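# Gripper keeps pressing on top of soft objects instead of closing around them

**posted by tallowbird**

I look after one arm on a bench cell at work. It's a single arm with a two-finger gripper over a white table, and it picks mixed household items and puts them in a basket. It ran fine until June, when I took the gripper off to replace a worn finger pad. Since I put it back, it goes too low on anything rounded. The fingers come down onto the top of the item and push before they close. Pens are mostly fine. The toy bread roll is the worst.

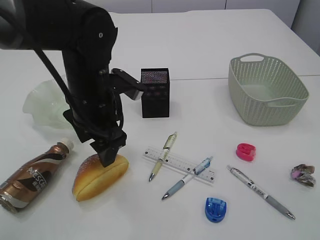

*Fingers down on the bread roll. The arm cable runs along the outside of the arm toward the wrist.*

What I've done so far:

- Re-homed the arm
- Checked that the gripper opens and closes all the way
- Swapped the new pad for the old one (no change)
- Lowered the approach speed, which only makes it press more slowly

The controller is a Trernaso and the gripper is a Bomley. Fault code 712 comes up now and then, and the manual just says "check load." I don't want to retrain anything if this is a mechanical problem. Where would you start?

---

**Damir Hoxha**

Start with the tool offset. When you take the gripper off and put it back, the distance from the flange to the fingertips can change, and the controller doesn't know about it. On ours there was a thin spacer ring between the flange and the gripper body. It stuck to the old grease and came off with the gripper, and the person doing the job left it on the shelf. Ours was 3 mm thick. Check whether yours has one.

Then measure it:

1. Clear the items out from under the arm.
2. Put a flat block of known height on the table.
3. Jog down by hand at the lowest speed until a sheet of paper just drags under the fingertips.
4. Compare the Z reading with the block height.
5. Do it again at two more spots on the table.

If the error is the same everywhere, fix the tool offset and save it. If it changes from spot to spot, the table isn't level with the base. Your table is in two sections, so take at least one reading on each side of the seam.

Also look at the cable. If it got tied tighter when you refitted it, it can tug at the wrist in some positions. On our cell 712 was a load warning, and it went away after I gave the cable more slack.

---

**pintle_8**

had this on a Jimevine, it was the mounting screws. there are 6, tighten them in a cross pattern or the gripper sits crooked

---

**Nassar shop account**

Could just be the pads. Try new ones.

---

**tallowbird**

Pads are already ruled out, see above. The spacer ring was in the parts tray. I refitted it and did the paper check, and two spots now agree. The third, on the far section, is still slightly off, so I'll shim that side tomorrow morning. I haven't touched the cable yet.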